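Choosing Between Row and Column Storage for Mixed Query Loads
Ghislain Ross

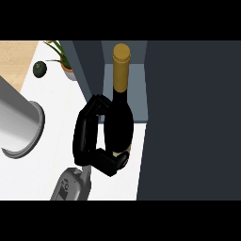 Figure 1. Simulated kitchen counter, with a robot hand around a wine bottle.

3. STORAGE LAYOUT

A row store keeps all the fields of a record next to each other on disk. This suits work that reads or changes one record at a time, such as looking up an order or updating an address. A column store keeps all values of one field together, so a query that sums a single field can skip the rest of the table.

We compared both layouts on two systems, Clullo and Akden. Clullo stores rows and Akden stores columns. Each was loaded with the same 2411 tables taken from the Ngata archive. The query set has 94 queries, and 47 of them read no more than two fields. Indexes were built on primary keys only.

3.1 Loading

Tables were loaded one at a time in key order. Akden sorts and compresses each column as it is written, and its load step was slower for wide tables. Text fields with many repeated values compressed well. Free text fields did not, and we left them uncompressed in all later runs.

3.2 Updates

An update in Clullo changes the record in place. Akden writes the new value to a side buffer and merges it later. Queries that arrive before the merge have to read both the buffer and the main column. The merge interval was left at its default setting for the tests in Section 4.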